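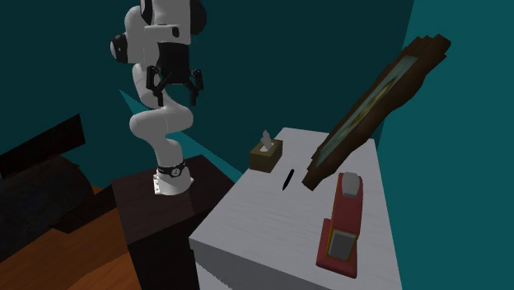 Simulated arm at the Fenerach open day, gripper open above the level of the table with the tissue box and the pen.

February

Went to the open day at Fenerach. I had signed up for the afternoon group because the morning one was full. The bus to Galasa took longer than the timetable said and I walked the last part from the stop by the gas station, along a road with no sidewalk on one side. I got there a little before two. They had a sign on the door and a table with name tags. I was given a tag and a sheet of paper with a floor plan on it, and we waited in the hall until there were 12 of us.

The building is smaller than I expected. Downstairs is the workshop, which smelled of machine oil and coffee. Upstairs is one long room with desks and a screen on the end wall. We did the upstairs part first.

I had assumed the whole visit would be real machines. Most of the first hour was simulation. They build a room in the computer with an arm in it and some ordinary things on a table, and the arm practices there before anyone tries it downstairs. The program that runs all this is called Zoterine. The guide said the name several times and I wrote it on the back of my floor plan so I would spell it right.

The room they showed us had teal walls and a wooden floor, and the arm was white with black at the joints and stood on a dark block beside a white table. On the table there was a tissue box with a tissue sticking up, a thin black pen, and a big picture in a dark frame leaning over at a slant. I asked if someone had chosen all that by hand. The guide said no, the objects and where they go are mostly drawn at random from a library, so you get combinations a person would not think of setting up. I can believe that.

The task was the pen. Pick it up and put it down beside the tissue box. It sounded very simple to me and I think to the rest of the group too. The guide explained that a pen is hard for a gripper with two fingers because it is thin and lies flat, so the fingers have to come down nearly to the table and close without hitting it. They had done 2,063 runs of the pen task since the fall. 131 of those were set aside because the pen ended up somewhere it could not have gone, for instance inside the table. I liked that they told us this.

We watched three runs on the big screen. In the first one the pen got pushed and rolled. In the second the fingers closed on it and it came up, then slipped. The third worked. The group clapped a little at the third, and then somebody asked how many takes it would need with a real pen and we all looked at our sheets.

After that they switched to another camera. You can put the camera anywhere you like in the simulation, which they seemed to regard as obvious. From this one we were close to the leaning picture and could finally tell what it was, a portrait of a man with a reddish beard, in the style of Van Gogh's self-portrait. The maker's name could be read on the arm too. Past the table there was a way through to more of the room, with a desk and a black office chair at the back. I would not have guessed that anyone had bothered to furnish so far back.
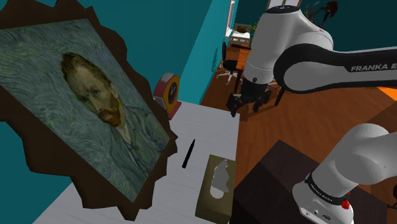 A woman in the row ahead of me said she would rather see one bad try with a real arm than a hundred good ones on a screen, and asked how they knew that any of it would carry over. The guide took the question seriously. The answer was that they don't know until they test it, and that friction is the part they trust least. Everything is changed a little from run to run, the light, the weight of the pen, how slippery the table is, so that the arm does not learn one exact table. She said that was fair but she would still wait for downstairs.

Downstairs was shorter. The arm there was behind a yellow line and we had to stay on our side of it. It picked up a foam block and put it in a tray, then did it again. No pen. The pen is planned for spring, they said. The noise was less than I thought it would be, a low hum and a click when the fingers closed. One of the other visitors asked about wages and jobs and got a long reply which I only partly followed because I was standing near the fan.

Coffee at the end in the Acheampong room, which has the good chairs. I had a piece of lemon cake and talked for a bit with a retired machinist about feeler gauges. He had come for the workshop and thought the upstairs part went on too long. I thought it was the better half.

Took the 4:40 bus back. Wrote down two questions I forgot to ask: how long one run takes on their computers, and whether the tissue ever moves.

Need to call about the furnace tomorrow. Soup for dinner, the last of the barley.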